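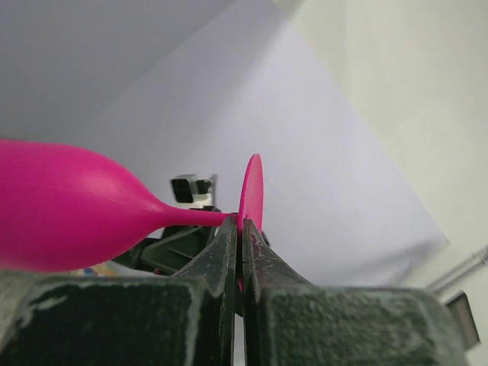 6月6日　Sena Opoku

うちの職場にロボットアームが入って一年近く経ったので、思ってることをだらだら書きます。長いです。興味ない人はミュート推奨〜

職場はHolsideっていうパーティー用品のレンタル屋です。プラのグラスとかお皿とかを貸して、返ってきたのを洗って、検品して、また箱に詰める。私は検品のほう。入社してからずっと検品。

アームが来たのは去年の9月。Dremberg棟の奥の、もともと折りたたみ椅子を積んでた場所に入りました。椅子はいまだに行き場がなくて廊下にあります。通るたびにすねを打つ。誰かどうにかして。

で、何をやらせてるかというと、ワイングラスの仕分けです。脚つきのやつ。洗い終わったのをつかんで、向きをそろえて、トレーに置く。文字にするとこれだけなんだけど、これを人間が一日やるとですね、親指の付け根が死ぬんですよ……

結婚式シーズンの土曜明けに1501個返ってきたことがあって、それを三人でやった日のことは今でも覚えてる。帰りの電車でスマホが持てなかった。

最初の設定ではグラスの丸いほう(飲むところ)をつかませてたんです。でもツルツルだから滑るし、強くすると今度はへこむ。二週間くらいずっと調整の人が首をかしげてました。

そしたら検品歴がいちばん長いTorunn Lindholmさんが「私ら、そこ持たないよ」って。脚の、台のすぐそばを持つんだよって言って、目の前で十個くらいヒョイヒョイ並べて見せたの。かっこよかった！！

それで今は脚の根元、台のきわをはさむやり方になってます。つまりあの動き、もとはTorunnさんの手なんですよね。本人は「特許料ほしいわ」って言ってる。私もあげるべきだと思う。

じゃあ楽になったのかって話。手は楽になりました、これは間違いない。湿布を買わなくなった。

ただ仕事が減ったかというと微妙で、私の場合は「つかむ人」から「見てる人」になった感じ。グラスが変な向きで流れてきたら止める、直す、再開ボタンを押す。傷やくもりを見るのは今も全部人間です。

この「見てる」が意外と疲れる。手を動かしてるときって頭は好きなこと考えてられたんですよ、晩ごはんとか。今は何も起きないのをじっと待ってて、でも起きたらすぐ動かなきゃいけない。目薬の減りが早い。

あと、おしゃべりが減った。前は作業台を囲んで三人で立ってたのが、今はアームのそばに一人、検品台に一人、梱包に一人。Pascual Garridoさんの長〜い釣りの話、当時はうっとうしかったのに、ちょっと恋しい(本人には内緒)

お金の話もします。導入のとき班長のOttar Dalenさんが「これで人は減らさない」とみんなの前で言ってくれて、今のところ本当に減ってません。ただ、辞めた人の分の補充もしてない。前は13人いた班が今は11人。これを「減らしてない」と呼ぶのかどうかは、休憩室で意見が割れてます。

個人的にいちばん引っかかってるのは新人さんのこと。前は入ったらまずグラス並べを何週間かやって、そのうち指でさわっただけで細いヒビがわかるようになったんです。今の新人さんはそこを通らないで、いきなり検品台に座る。

Ottarさんに相談したら、週に一回だけアームを止めて手で並べる日を作ってくれました。524個入りの箱を一つ、みんなで。効率は悪いです。でもその日だけは釣りの話が聞けます。

色の話もちょっと。うちのグラス、濃いピンクのが人気で、透明のより先に予約が埋まるんですよ。検品する側としてもピンクはありがたい。透明のは洗浄後に置くと台の色に紛れて本当に見失う。アームも透明は苦手みたいで、今も透明のロットは手作業のままです。ちょっと親近感。

アームの名前は公募して「Bakke」になりました。古株の間では「バッケさん」とさん付けです。朝、電源入れるときに「おはよう」って言っちゃう派と絶対言わない派がいて、私は言っちゃう派。

来月からお皿もやらせる計画があるらしいです。重なったお皿を一枚だけ取るの、人間でもけっこうコツがいるんだけど大丈夫かな。今度は最初からTorunnさんを呼んでください、と要望書に書いて出しました。返事待ちです。

眠いので今日はここまで。廊下の椅子の件も要望書に書き足しておけばよかった。

コメント

Alvar Strömberg
Covbyの倉庫で似たようなことやってます。「見てる人」の疲れ、わかりすぎる。うちは一時間ごとに持ち場を交代にしたらだいぶマシになりましたよ。

Sena Opoku
交代制いいですね！うちは半日ずっと同じ場所なので、月曜に班長に言ってみます。

ゆずこしょう
手で並べる日、すてき。新人のとき先輩の横で覚えたことって、あとから効いてきますよね。

みそ煮
Torunnさんに特許料を！

Pascual Garrido
釣りの話、内緒になってないぞ。次は鱒の話をします。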